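Rolora Two-Arm Bench Cell
Small parts placement for assembly and kitting benches

Home > Equipment > Bench Cells > Rolora Two-Arm

Overview
Specifications
What changes for your staff
Service and spares

The Rolora is a two-arm cell from Khokhar for the kind of bench work that is light, fiddly and repeated all day: pegs into plates, plugs into housings, loose parts into kit trays. It works at a table and uses hands with jointed fingers, so many parts can be handled without a special fixture for each one. Khokhar sells it to shops that already do this work by hand and have trouble keeping the bench staffed.

Most buyers start with one job. They give the cell the placement step, keep inspection and packing with people, and decide on the next job after the first one has settled down.
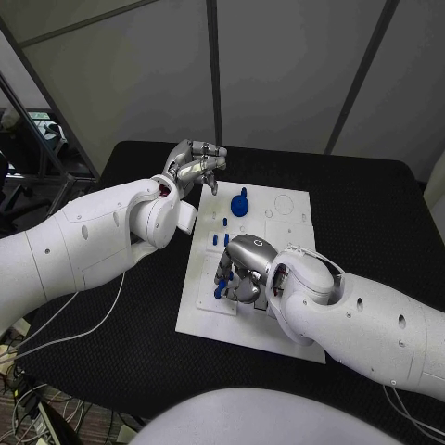 Who looks after the cell once it is installed?
The people who ran the bench before it. Khokhar trains 3 operators per cell as part of the purchase price. They learn to start and stop it, load parts, clear a missed pick and teach a new position. Electrical faults and anything inside the arm housings go to your maintenance department or to our service desk.

Teaching a job
A job is a list of positions and grips, saved under a name. The operator picks the part, shows the cell where it goes and sets how far the fingers close. Positions can be adjusted one at a time, so a new batch of plates with holes drilled slightly off does not mean teaching the whole job again. Old jobs stay in the list until somebody deletes them.

A practice board is supplied with the cell. It has round parts of different thicknesses, small plates, and slots and holes in more than one size. Use it for training and after any work on the hands. Keep it out of production.
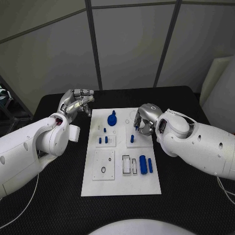
DIDDALE, February

The first Rolora cells at the Erance assembly shop in Diddale have now been through their settling-in period. The shop makes small latch sets and had 9 people on its placement benches across both shifts. All of them are still employed there. Fewer of them now sit at a bench for a full shift, and the jobs have changed in ways worth knowing before you order.

Loading takes more attention than it used to. A person at a bench throws out a bad peg without thinking about it. The cell needs bad parts kept out of the tray, so Erance moved its sorting ahead of placement and gave it a bench of its own. Two of the older hands asked for that bench and got it.

Breaks are simpler. The line used to stop or run short when someone stepped away. The cell carries on as long as it has parts, and the operator fills the trays before leaving.

Some things got worse at first. Operators found the waiting dull, and one shift had the habit of watching the cell when there was other work to do. The shop lead now gives each operator the cell plus one hand job nearby. Pay grades were reviewed before the cells went live, and we recommend the same to every customer. Doing it afterward causes bad feeling.

Erance also holds a short meeting every Tuesday where operators bring the week's list of missed picks. Most are fixed by changing a grip setting. The rest go to Khokhar.
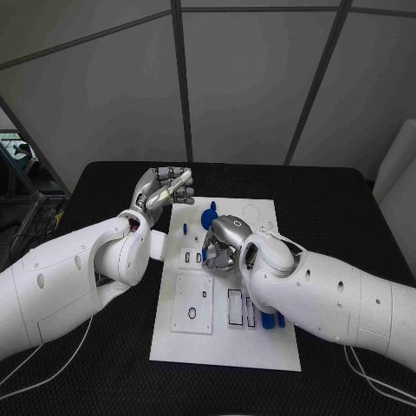 Missed picks are also the best guide to which jobs suit the cell. Rigid parts with a clear shape do well. Soft seals, thin film and anything oily do poorly, and we will tell you so if you send samples. A part that a new employee learns in a morning is usually a fair candidate. A part that takes a feel built up over months should stay with the person who has it.

Specifications
Arms: 2
Hands: multi-fingered, one per arm
Mounting: floor standing, at customer's table
Operator training: included
Practice board: included
Languages on operator screen: English, Spanish

Before delivery
Clear the floor behind and beside the table so service staff can reach the cell. Choose a table that does not rock. Decide who the operators will be and tell them before the crate arrives. Let the people now doing the job sit in on the site survey, as they know which parts give trouble.

Service and spares
Finger sets, wrist cables and practice board parts are stocked in Diddale. Orders placed before noon ship the same day. Please have the cell's serial number ready when you call.

Request a site survey
Send sample parts
Download the operator handbook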